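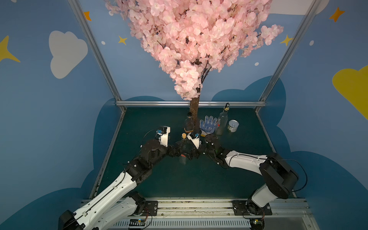
Sumathi Chacko writes that she had ours on a shop counter through one Christmas and one spring, that the flowers held their color away from the window and faded a little on the side next to it, and that she would like to have known before assembly that the branches have to be bent out one by one. Both points are now covered in the text that follows.

Jakadby Tabletop Cherry Tree, pale pink

The Jakadby is an artificial cherry blossom tree for counters, display tables, window backdrops and small stage sets. It has a single upright trunk with a brown, bark-textured surface, thin dark branches and a dense canopy of silk blossoms in pale pink. The trunk stays bare up to the point where the canopy begins, which leaves the table surface around it usable for goods, place cards or bottles.

The canopy is not symmetrical. The branches are wired and can be set by hand, and most users end up with one side wider than the other. For a tree that stands against a back wall, bring the rear branches forward and to the sides, and the blossoms will read as a fuller mass from the front.

Specifications

Type: artificial tree, tabletop
Height, assembled: 80 cm
Width of canopy: adjustable, depends on branch setting
Weight without base plate: 3 kg
Blossoms: silk, pale pink
Branches: wire core, dark wrapped finish
Trunk: bark-textured shell over a steel tube
Fixing: center bolt from below, or separate base plate
Use: indoors, dry rooms
Assembly: required, no power tools

Scope of delivery

Trunk with fitted sockets, branch bundle, center bolt with washer and wing nut, hex key, one bag of spare blossoms, printed instructions. The base plate is not included.

Fixing to the table

There are two ways to mount the tree. With the center bolt, the trunk sits directly on the tabletop and the bolt passes through a drilled hole from underneath. Nothing shows on the upper side. This is the firmer arrangement and the one we recommend for any surface that gets leaned on, wiped down often or moved with the tree in place. Very thick tops need a longer bolt, available on request.

The Takov base plate is for tables that can't be drilled. It is a flat round steel plate, powder coated in black, with felt on the underside. The trunk is bolted to the plate before the branches go in. The plate can be covered with moss, gravel or fabric. Do not use the tree freestanding without either the bolt or the plate - it is top-heavy once the canopy is opened.

Setting the branches

Fix the trunk first. Insert the branches from the lowest socket upward and push each one in until it stops. Branches are marked with a colored sleeve at the lower end that matches the paint dot in the socket.

Open each branch in turn, starting at the end nearest the trunk. Bend the wire in a wide curve; sharp bends in the same place weaken it. The blossoms are packed flat and need to be turned outward with the fingers. Allow an evening for this if it is the first time. Blossoms that come off in the process can be pushed back onto the stem, and the peg does not need glue.

When the tree is finished, step back to the distance at which it will normally be seen and correct gaps from there. Corrections made at arm's length tend to go on too long.

Care

Dust with a soft dry brush or a hair dryer on the cold setting. Do not wash the blossoms or spray them with water, as the pink dye can run onto the inner petals. The trunk may be wiped with a damp cloth.

Direct sun will fade the blossoms over time. Turning the tree evens this out but does not prevent it. Keep the canopy away from candles, spotlights and open heaters. The blossoms have no flame-retardant treatment as supplied. For venues that require it, order the Uzor version, which is treated before packing and comes with a certificate. The treated blossoms feel slightly stiffer and the color is the same.

Storage

The branches can be removed and laid flat in the original box. Keep the sleeves on. If the tree is stored assembled, put a loose cotton sheet over it and leave the canopy uncompressed; blossoms that have been crushed for a season recover only partly.

Accessories and spares

Takov base plate, black
Ellen blossom refill, pale pink, one bag
Replacement branch, state sleeve color
Long center bolt with washer and wing nut

Refills are dyed in batches. A refill bought later may differ by a shade from the blossoms on the tree, so mix the new ones in across the whole canopy and avoid filling a single branch with them.

Ordering

The standard version ships within 7 days. The Uzor version is treated to order and takes longer; the date is given in the order confirmation. Returns are accepted for trees whose branches have not been opened. Opened branches can't be repacked to their original size and are exchanged only if faulty.

Page last revised 7 November 2024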